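Dastamix Celebrity News Headlines

A set of 2,000 short entertainment news items in English, each labeled by topic. Most are about musicians and actors: breakups, band splits, new releases, award shows.

Contents

Each row has a headline, the first paragraph, the outlet code and one of 11 topic labels. Femi Olatunji and Babita Mathur labeled the rows separately. They disagreed on 424 of them, and Laine Kļaviņa made the final call.

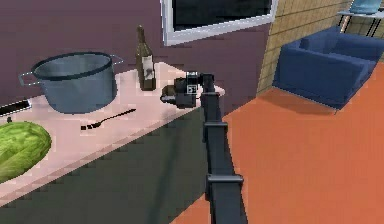
Rows marked "rumor" had no named source when they were collected. The label was not changed if the story was confirmed later.

Files

items.csv: all rows
labels.txt: topic names and short definitions

Known problems

- Duet partners are sometimes tagged as one person.
- Two outlets reused the same headline for different stories.
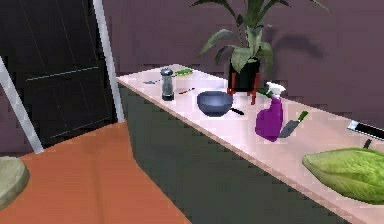
Updates

Mar 4, 2021: fixed broken accents in artist names. Send corrections to Babita.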